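Home > Kitchen & Table > Keeping fruit out on the table: basket, bowl or fridge?

pruluscombe_pat
Hello all, I have been reading this board for a good while and finally have something to ask. We eat a lot of fruit in this house, and come February, when the garden is no help at all, I buy even more of it. My trouble is where to put it. I have one big bowl, everything goes in the bowl, and by the end of the week the things at the bottom are soft and the things on top are still hard as rocks. How do the rest of you sort yours? By kind, by what gets eaten first, by color for all I care? I would love to see other people's tables if you don't mind sharing.

Henesness44
Welcome, Pat! One bowl is your whole problem, I think. I went to two baskets years ago and never looked back – one for what we eat this week and one for what needs a few more days. Bananas get their own hook, away from everybody else, because they hurry the rest of the fruit along.

Zane Grīnberga
Hello Pat, and what a nice thing to ask on a gray morning. I am a great believer in spreading fruit out and using whatever baskets and plates you already own, even if none of them match (mine certainly don't). I like to give small things a plate where they don't lean on each other, and the bigger ones can go in baskets, where the air gets in underneath. I'll put up a few pictures so you can see the sort of thing I mean.

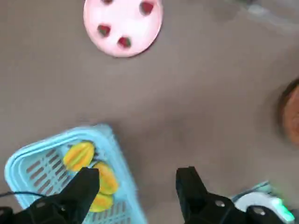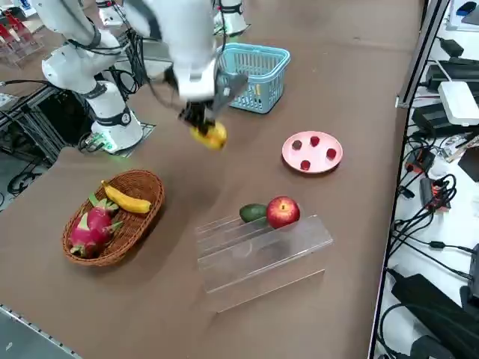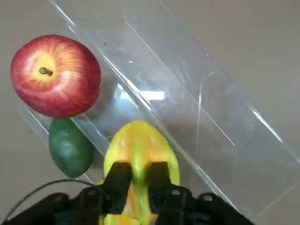
Now, I know Henesness will scold me about the banana, and she is right that it speeds things up, but I do like the look of a banana in a wicker basket, and in this house it never lasts long enough to cause trouble. Strawberries I only keep out for the afternoon. If they are staying overnight they go in the fridge, unwashed, with a paper towel under them. Star fruit I leave out until the green has mostly gone from the ribs, and mangoes I go by the smell at the stem end and a gentle squeeze, never the color, since some of them stay green and are perfectly lovely inside.

Henesness44
I would never scold you, Zane! But I will say that dragon fruit and a banana in one basket would make me nervous. Mine go straight in the fridge. They taste better cold anyway.

gebreyes_kitchen
Going to disagree with both of you a little. Fruit on a plate in the open is pretty, but with a sunny window it's cooked by supper. I keep nearly everything in the fridge drawer and bring out a bowlful in the morning. Less romantic, I know. Also, wicker is a pain to clean once something leaks into it. Plastic baskets you can rinse in the sink and be done.

Zane Grīnberga
You have me there on the wicker. I line mine with an old dish towel when there is anything ripe going in, and the towel goes in the wash. As for the sun, our table is on the cool side of the house, so I forget that other people have to think about it.

pruluscombe_pat
This is all so helpful, thank you. My table gets the sun until 2, so maybe baskets on the sideboard and the berries in the fridge. Does the lining make the fruit sweat at all? And are apples all right next to limes or avocados?

Henesness44
Limes don't mind much, but I'd keep the apples away from anything you want to keep firm. A thin cotton towel won't make anything sweat. Terry cloth might.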